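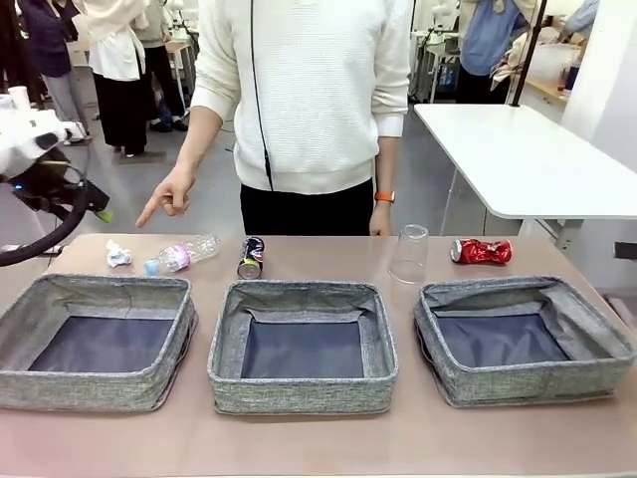
Section 4. House rules for sharing a table with the arms

I wrote the first version of this section on a Monday morning after reading three other people's safety chapters, and I fell asleep in two of them. So I'll keep mine short and tell you what we do at the Dastville site. If your site has its own rules and they're stricter than mine, follow yours.

You should already have the arms bolted down and the Travamach controller talking to them (Section 3). If the controller still shows a yellow banner, go back and finish that first. Please don't skip ahead, I've tried it and all I got was a very long afternoon.

4.1 Before you power up

1. Walk all the way around the table. Look at the floor too – bags, chair legs and power strips love to creep in.
2. Find the stop button and put your hand on it. If you have to stretch for it, move it.
3. Check that cables on the arms have slack at full reach and don't snag on the table edge.
4. Tuck in or take off anything that dangles. Lanyards, headphone cords, scarves, hood strings, long hair. I keep a box of hair ties and binder clips by the door and they disappear at an amazing rate.
5. Say "powering up" out loud, wait for whoever is nearby to answer, and then turn the key.

Note: A nod doesn't count as an answer. I know it feels silly when there are only two of you in the room. Do it anyway!

4.2 Setting out the items

1. Switch the controller to HOLD. The arms stay where they are and won't take new commands.
2. Place the containers first, open side up, then the items.
3. Leave a hand's width between neighboring items if you can. Grippers are wider than you think they are.
4. Use clean, drained bottles and cans. No glass, and no torn metal with a raw edge.
5. If you need to point something out to the operator, point from your own side of the table and keep your arm out of the space between the grippers and the items.
6. Step back behind the floor tape and call "clear."

Caution: HOLD is not the same as off. The motors still have power, and an arm in HOLD will push back if you lean on it. For anything that needs both hands inside the reach zone, turn the key and take it with you.

4.3 Speed and force limits

We cap the arms at 600 on the Amaral speed scale whenever a person is within reach of the table. The scale goes up to 3000, and yes, it's fun to watch up there, but that's for fenced work only.

1. Open Limits on the controller and choose Shared Table.
2. Type 600 in the speed box and press Save twice. The first press only checks the number.
3. Run the empty-gripper test and watch one full cycle with your finger on the stop button.
4. Write the result in the log, along with your initials and the time.

Note: If you see code 114 after saving, the two arms have different limits stored. Repeat steps 1 and 2 for each arm separately. I get this one nearly every time I update the Pladari grippers, so it's the first thing I'd check.

4.4 Visitors and people passing through

Anyone who hasn't read this section stays behind the tape, including your boss. One person at the table is in charge of the stop button, and that person doesn't chat, text or hold a coffee during a run. Swap every half hour or so – attention drifts, mine certainly does. When you hand over, say who has the button now, and wait until the next person has a hand on it before you let go.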